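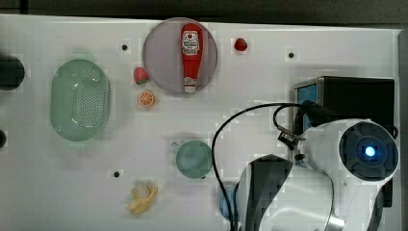 How do you store a toy kitchen so that it gets put away every day?

Use open bins, keep them low, and give food and dishes separate places.

I have changed our setup more times than I would like. The play kitchen came to us from my sister-in-law in a moving box, with everything in one big bag. For a long time I just kept the bag. Each evening I swept the whole lot into it, and each morning it was turned upside down on the floor again. It was quick to clean up but not much fun to play with. If you want a cup and have to dig through a bag to get to it, you end up dumping the bag.

In March I finally sat down and sorted it. I tipped everything out, washed what could be washed, and made two piles, food and dishes.

Food is the bigger pile by far. It's fruit, mostly. We have strawberries that don't match each other, one with a green leafy top. The orange slice is flat and slides under everything. The banana has its peel half open, with the flaps sticking out, and it takes up more room than you would think because nothing sits neatly on top of it. The ketchup is a red squeeze bottle with a white cap, and I went back and forth on whether it counts as food or as something that lives by the stove. It went in with the food. My daughter disagrees and moves it, and I've stopped moving it back.

Dishes are easier. The gray plate goes flat on the bottom, and the small green cup goes on top of it. I tried hanging the cup by its handle from a hook inside the cabinet door, but the hook fell off twice and I gave up on it.

The mint colander was the awkward one. It's large and oval and fits in neither bin. My neighbor Zixuan Ren came by for coffee while I was standing there holding it, and she asked why I didn't use it as a bin. So now the loose fruit goes straight into the colander and the colander sits on the shelf as it is. I had already bought 2 Nernik bins, and one of them now holds crayons.

A few notes if you are doing the same thing.

Skip lids. We had lidded boxes from Ollen before this, good sturdy ones, and the lids were always behind the couch.

Labels are optional. I made picture labels with tape and a marker. My drawing of a plate could have been a tire. They came off and I didn't replace them.

Wash by type. Hard plastic gets warm water and a little dish soap in the sink, then a towel. Anything with paper stickers or a printed label I only wipe with a damp cloth. I learned that with a toy milk carton that is now just a white box.

Keep some of it out of reach. I put part of the food away in a closet and swap it every few weeks. When the old things come back they get played with as if they were new. I read this tip years ago on Smaranda Cârstea's blog and ignored it, and she was right.

Don't buy more for a while. The thrift store in Evthorpe had a bag of play food by the register for 80 cents, and I stood there a long time before putting it back. We have enough fruit. What we don't have is any bread, so if I see bread I'll probably get it.

Cleanup takes a few minutes now. We do it before dinner - dishes first, then fruit, then whatever has ended up in the shoes. It doesn't happen every single day. On days when we get home late it all stays where it is until morning.

Next up is the puzzle shelf, which is worse. Several puzzles are sharing a box, and I'm fairly sure one of them is missing its corners. I'll write that one up when I've been through it.

Posted 03/07/2020 in Home, Toys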